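Home | Ask | Browse Topics | Home & Laundry | Sign In

Is there any machine yet that can fold napkins and dish towels?

Posted by Lillano in Home & Laundry

We run a small guest house and fold something like 93 napkins on a busy weekend, plus the kitchen towels. My brother-in-law keeps sending me videos of robots doing laundry and says we should put our name down for one. I have watched them all and I don't believe half of it. The cloth is always square, always the same color, and the video is always sped up. Ours are patterned, some have shrunk, and a few have gone wavy at the hem. Has anyone seen one of these things fold a real pile, start to finish? I'm not asking what will exist someday. I want to know if I should hire a student for October or wait.

Magesa wrote:

Hire the student.

My aunt had one of those folding cabinets for shirts and it jammed on anything with a button. You also had to clip every piece in by hand, so by then you might as well fold it yourself. Don't know about napkins.

Engelbert Steiner wrote:

I worked in a commercial laundry for a long time, so I'll split this in two.

Big flatwork folders have been around for decades and they're good. Feed a sheet in straight and it comes out folded. But somebody stands at the front feeding it, the thing fills a room, and it wants 100 of the same piece, one after another. We had a Brallden line that was a pleasure on hotel sheets and hopeless on mixed restaurant linen. One hem that had pulled out of shape and you got a dog-ear in the stack. For a guest house, forget it.

The other kind is what your brother-in-law is sending you, arms with grippers that are supposed to learn the job. I've seen one in person, at a trade show, on the Zirimel stand. It took a towel off a heap, dropped it, picked it up again by the wrong corner, and got it into thirds on the second try. I timed the whole business at 93 seconds. The salesman was very happy with it. I can do a towel in four and I have bad thumbs.

Cloth is a rotten material for a machine. A plate is the same shape wherever you set it down, while a napkin never lands the same way twice. You find the corner by feel, half the time without looking, and a camera has to work out where that corner went when it's tucked under the rest. A busy pattern can't be helping.

What I'd look at is how much of the work is still being done by people. One way they go about teaching these machines is to put a tool in a person's hand, with a cube of black-and-white markers on top so its movements can be followed, and have the person do the chore. Fine, maybe that pays off one day. But look at the amount of cable and kit around one piece of folded cloth, navy border, flowery sort of pattern, not so far from what Lillano has in the cupboard. The hands are human. When I see a basket of 30 odd-sized pieces go in at one end and a stack I'd put on a table come out at the other, at normal speed, I'll change my mind.

Until then – student, big table, good light.
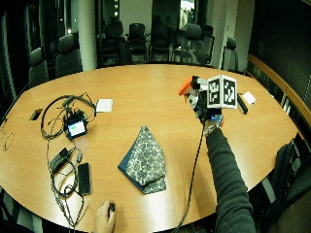

Comments (3)

Lillano: Thank you both. I've shown this to my brother-in-law and he says four seconds is a lie.

Engelbert Steiner: Dish towels, yes. Napkins I'll give you six, if they've been pressed.

Magesa: The folding cabinet is still in her garage if anybody wants it.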